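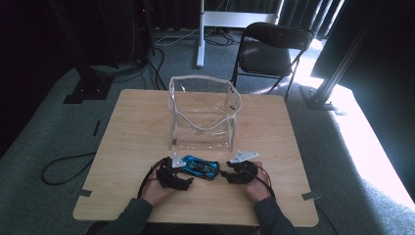

A clear zip-up bag stands open on the table, with a blue toy car beside it.

Prutholm toy library swaps its cardboard boxes for clear zip-up bags

Families who borrow from the Prutholm Toy Library will soon be able to see what they are taking home before they open it. From December every toy on the shelves, from the smallest car to the biggest farm set, will go out in a see-through bag with a zip round the top, and the old cardboard boxes (many of them held together by tape and good will) are to be retired at last.

The library lends 946 toys to families across the town, and until now each has travelled in whatever box could be found for it. The new bags are made by Oremance, a small firm that has spent the past year working with the library on a shape that stands up on a table, opens wide and leaves room for small hands to do the packing themselves.

"Children want to put the toy away when they can see where it is going," said Iveta Danko, who runs the library. "My own grandson used to hide the car behind the sofa when it was time to bring it back, and now he wants to be the one who drops it in and does up the zip. I can't promise every family the same, but we have been very pleased – and a little surprised, too."

The bags were tried out by 40 families over the summer, and their comments led to a wider opening and a softer zip. They come in 2 sizes, and the larger one will take a train set with its track.

Guido Guerra of Oremance said: "We went through a good many versions, and the families were wonderfully frank about the early ones. I still have the letter about the zip."

Borrowing stays free for members, and there is no charge for the bags. Anyone with a library toy at home can bring it back in its old box on any Friday and it will be rebagged at the desk while they choose the next one.

For more information, please contact Jingyi Long at the Prutholm Toy Library.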